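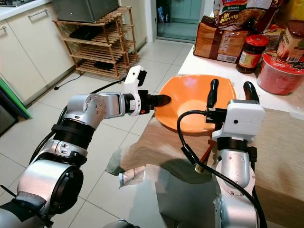 How to record two-arm kitchen demos without fooling yourself

Gunhild Bisgaard, 13 Mar 2021

Most guides to this start with a number. Record so many episodes, train overnight, watch the robot tidy your kitchen. I followed one of those at Rambridge and ended up with 803 episodes of moving a bowl and a policy that could move that bowl if you put it down for it just so. I threw out 476 of them. What follows is the routine I use now, and I don't promise it works for you.

1. Write the task as one sentence with an end state. "Bowl is on the counter, both grippers open and clear." If two operators argue over whether an episode passed, rewrite the sentence.

2. Decide what each arm is for. Plenty of so-called two-arm data is one arm working while the other hangs there. If the second arm never touches anything, you have a one-arm dataset with extra columns.

3. Do 3 practice runs and delete them. Everyone wants to keep the practice runs. Delete them anyway.

4. Change the start between episodes. Move the bowl, turn it, shift the groceries behind it. A new background is cheap, so people change that and leave the bowl on the same spot all afternoon. Move the bowl first.

5. Touch the rim slowly. Shiny bowls slide, and a fast operator corrects without noticing. The model gets the correction and none of the reason for it.

6. Check the cables at both ends of the reach before each batch. A snag at full stretch looks like hesitation in the joint log, and you'll be training on it.

7. Stop after 11 episodes and play back every one at normal speed. The Kang scoring script passed episodes I wouldn't have, so I treat its score as a hint.

Keep failed episodes in their own folder with a short note. The Ciltdale people say mixing in recoveries helps. Maybe. I've yet to see them test it with a bowl they hadn't trained on.

Next page: naming files for the Rinton loader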